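The Ferry to Vakavell

1. The Letter

Osamu Yoshida read the letter from his sister in the kitchen, standing up, with his coat still on. She wrote that the house in Vakavell was sold and that he must come before the end of April if he wanted anything from it. She did not write that she missed him. At the bottom there was the time of the ferry, 6 in the morning, underlined two times.

He had not been there for 30 years. He put the letter under the sugar bowl and made rice, and he ate it slowly.

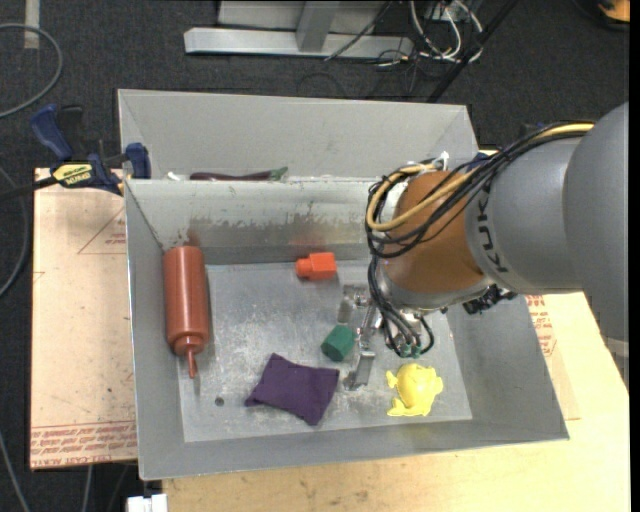
2. The Crossing

The ferry was smaller than he remembered, or he had become bigger. An old woman sat opposite him with a basket of onions on her knees.

"You are Kubo's boy," she said.

"Kubo was my uncle."

"The same ears." She gave him an onion, and he did not know what to do with it, so he held it.

The fog was thick and the engine made a tired sound. He tried to prepare a sentence for his sister. Everything he found was too long, or it began with the word sorry, and he had already written sorry in so many letters which he never sent. 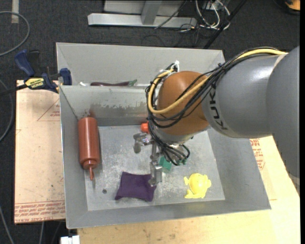 When the harbor came out of the fog he saw her at once. She wore their father's hat. She was looking at the wrong end of the boat, because in the old days the passengers came off from there.

He walked down the ramp and stood behind her – he could still go back, the ferry waited 10 minutes.

"I brought an onion," he said.

She turned and looked at it for a long time.

"Only one?" she said, and took his bag.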